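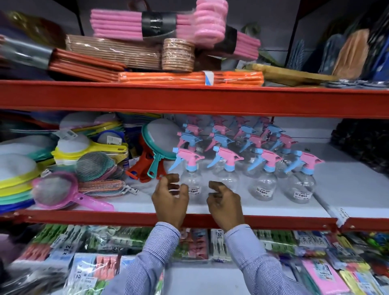
Category: Store Guides > Section 5: Household Shelves
2020-09-18 | By Jawad Rizvi

5. Setting up and keeping the household shelf

This section explains how to fill the red and white shelf unit in the household aisle, and how to put it in order again during the day. It is written for new staff at the Mavevdale store, but the Cistley store uses the same unit and may follow the same steps. For assembling the metal parts, please see Section 3.

5.1 Before you start

You need the stock list, the label roll, a dry cloth and one empty carton. The Memon delivery in March brought 1,716 pieces for this aisle, and 303 of them had no price label when we opened the cartons. Please check labels in the stock room first. It is much slower to do it in front of the customers.

1. Bring the cartons on the trolley and leave them on the side of the aisle, never in the middle.
2. Push each shelf down lightly with your hand. If it moves, stop and tell the shift leader.
3. Wipe the shelf and also the front beam. Dust collects behind the lip of the beam, where the eye does not reach.

CAUTION: The metal edges under the beam can be sharp. Keep your fingers on the top of the lip and do not slide them along the underside.

5.2 Spray bottles

The empty spray bottles go on the right half of the middle shelf. We keep the clear ones with pink or blue trigger heads together in one group.

1. Start from the back wall and make straight rows toward you.
2. Hold each bottle by the body. If you lift it by the trigger, the head can turn loose, and then the customer finds a bottle which does not close well.
3. Turn all nozzles in the same direction.
4. Put the price label on the front of the body, not over the collar.
5. When the front row is complete, press the bottles gently together with two hands, one on each side. They should touch but not lean.

Note: The round bottles roll very easily when they lie down. If one falls behind the row, take out the bottles in front of it first. Do not try to fish it out from above.

5.3 Strainers and sieves

The strainers take the left half of the same shelf. This is the part that becomes untidy most quickly, because people pull one from the bottom of the pile and leave the rest as it is.

1. Sort by size before you sort by color. A small sieve sits inside a bigger one, but the opposite does not work.
2. Stack the round sieves with plastic rims at the far left. Stop the stack a little under the upper beam, so that a hand can still go in.
3. Lay the strainers with handles in front. Handles point to the lower right, and they should not pass over the beam into the aisle.
4. Large strainers may stand upright at the back.
5. Keep bundles closed. If the net or the tie is open, put the bundle in your empty carton and bring it back to the stock room for a new tie.

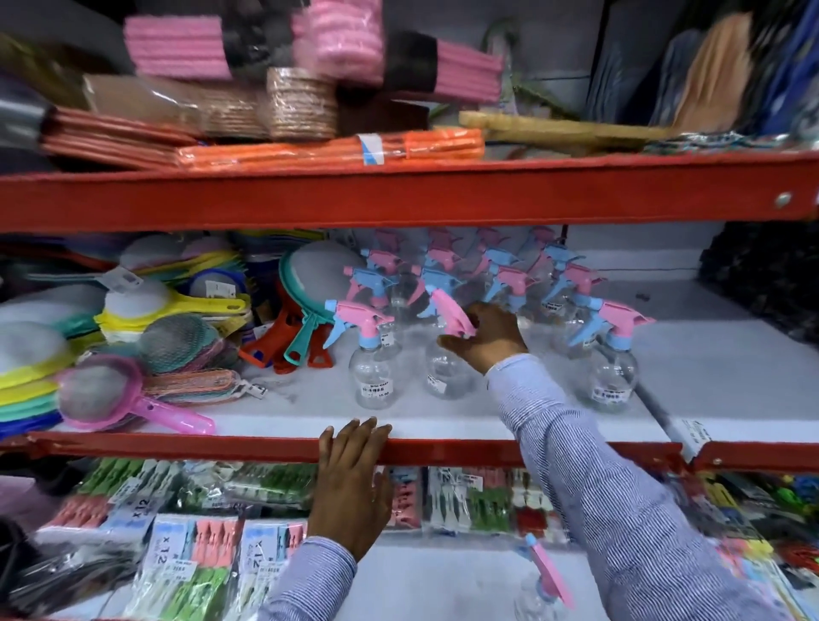
CAUTION: Do not press on the mesh. A bent mesh cannot be sold and it cannot be repaired -- we write it off. Hold the strainer by the rim or by the handle.

5.4 Top shelf

Sponges, scrubbers and the flat packets go on the top shelf. Light goods only.

1. Lay the long bundles along the front edge, parallel to the beam.
2. Put the sponge packs behind them in rows, with the soft packs on top.
3. Check the far left corner. Flat items placed at an angle like to creep over the edge, and should be pushed back so they lie fully on the shelf.
4. Long handles and boards lie flat on the right side.

Note: Use the low step if you can't see the back of the top shelf. Do not stand on the bottom shelf, also not for one second.

5.5 Bottom shelf

Packaged clothespins stay here. Put full packs at the back and any pack with a damaged wrap in the carton. Bend your knees when you work at this level, and look up before you stand, as the beam is right over your head.

5.6 Daily check

Do the check once before opening and once after the lunch hour.

- Loose labels: press them again, or replace them from the roll.
- Goods in the wrong place: scrubbers are often left between the strainers. If the bundle belongs there by the plan, leave it, otherwise move it up.
- Gaps in the front row: pull the bottles forward from the back, then refill behind.

Write missing items on the Uvoment sheet with the shelf level and the side, for example "middle, left". The last full count of the aisle was 1,579 pieces. If your own count is different, write your number and the shift leader will compare it with the sales list in the evening.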